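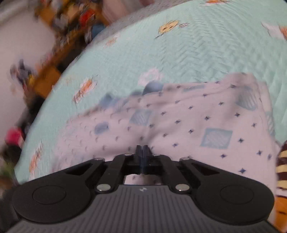 Mint-green quilt, patterned cloth on top.

Subject: Re: [ullelia-riders] Proposed reroute over Stikeck Hill

Þórarinn, and everyone else who has been pretending not to read this thread,

On 04/08/2024, Þórarinn Lauritsen wrote:

> I rode the proposed reroute this morning and I would like to
> formally withdraw my support for it, along with most of my
> left knee.
>
> For those who missed the July meeting: the county is chip
> sealing Skulidach Road and we have been told to stay off it
> the week of the century. The obvious way around is over
> Stikeck Hill. The map says 992 feet of climbing. The map was
> drawn by someone in a car.
>
> My real concern is where it falls. Riders will hit the bottom
> of it at mile 71, in the sun, right after the long false flat
> that already makes people call their spouses. There is no
> shade and no water until the Pichler store, and the Pichler
> store closes at 2 on Saturdays.
>
> I propose we use the creek road instead and accept that we
> will be a little short of 100. I don't think anybody will
> die of riding 97 miles.
>
> Þórarinn

You are a reasonable man and that is the most reasonable email this list has seen all summer, so naturally I disagree with nearly all of it.

First, the distance. I have been on this list long enough to remember the year the turnaround cone blew into the ditch and half the field came home with 98.6 on their computers. Do you know what they did? They rode laps of the high school parking lot. In the dark, in one case. A marching band was trying to practice. If we send people out on a century and hand them 97 miles, we will have grown adults circling the finish tent like moths, and the band boosters will write to us again. I still have the first letter.

So if we take the creek road we have to find three miles somewhere else. I looked. The choices are an out-and-back past the landfill, or starting everyone at the wrong end of town and making them walk to their bikes. I'm mildly in favor of the landfill. It's flat, the pavement is good (the trucks see to that) and nobody lingers at the turnaround.

Second, Stikeck. I rode it too, on Thursday evening after work, on the blue bike with the 27 tooth cog. I am sixty-three. It was unpleasant for the first mile, then it was very unpleasant, and then there was a dog. The dog was fine. He ran with me as far as the mailbox and went home, and I believe he was disappointed in my pace. After the mailbox it eases off, and the view from the top is the best thing on the whole course. You can see clear down to the grain elevators. I know that's no comfort to your knee.

Which gear were you in, by the way? I ask because I have seen your bike, and I have seen what you consider a low gear, and I think the county engineer may be getting blamed for something that belongs to your bike shop.

Your point about water is a good one and I have no joke for it. The store thing is a real problem. I called over there and they would stay open later for us if we tell them a week ahead and promise to stop leaning bikes on the ice machine. That gets the front half of the group served. It does nothing for the people who need water most, who are the ones still working their way across the false flat at three in the afternoon with their jerseys unzipped.

What I would like to do is put a table at the bottom of the climb, in the church lot, before the turn. Water, ice, salty potatoes. I would skip the pickle juice this year. Last year we bought far too much of it and I have been finding jars in my garage ever since. If anyone wants some, please come by. Please.

We would also need a car going back and forth over the hill from noon on for anyone who wants a lift to the top. No shame attached and no note made of it. I'd drive it myself but I promised to do the check-in desk, where my talents lie (finding the safety pins).

About the timing of all this. The permit form wants a final route by the end of next week. If we miss it we pay the late fee, and the late fee was the entire sock budget in 2022. Some of you will recall there were no socks in 2022. I was called names at the finish line over those socks.

So, as I see it, two routes to pick from:

Creek road plus the landfill out-and-back. Flat, hot, a proper hundred, smells.

Stikeck with the extra water stop and the car. Hard, pretty, one dog.

Write to the list with your preference by Wednesday night. If you have a third idea, please ride it first. We lost a good part of June to a third idea that crossed a creek with no bridge.

A few odds and ends while I have you:

The cue sheets from last year still say "L at red barn." The barn is white now. I have fixed it, but if you have an old copy in your jersey pocket, throw it out, or at least don't lend it to anyone you like.

The Ullelia shuttle is full for the early run. There's still room on the later one, but bikes go on the trailer and the trailer has one strap that can't be trusted. Bring an old towel to put between your frame and the next person's pedal.

More than one person has asked if we could move the start to 5:30 for the heat. I am for it. My wife, who would be making the coffee, has asked me to record that she is against it.

Þórarinn, ice the knee. I'm riding Stikeck again Tuesday at six if you want to come and complain in person. I'll bring a cassette you can borrow.

Alois Hämmerli

Recent messages on this list
Lost: one gray arm warmer, left
Re: Re: Chip seal dates, Skulidach Road
Is the Pichler store bathroom open again?
For sale: 54 cm touring frame, some history
Slow ride Monday, and we mean it this time
Re: Socks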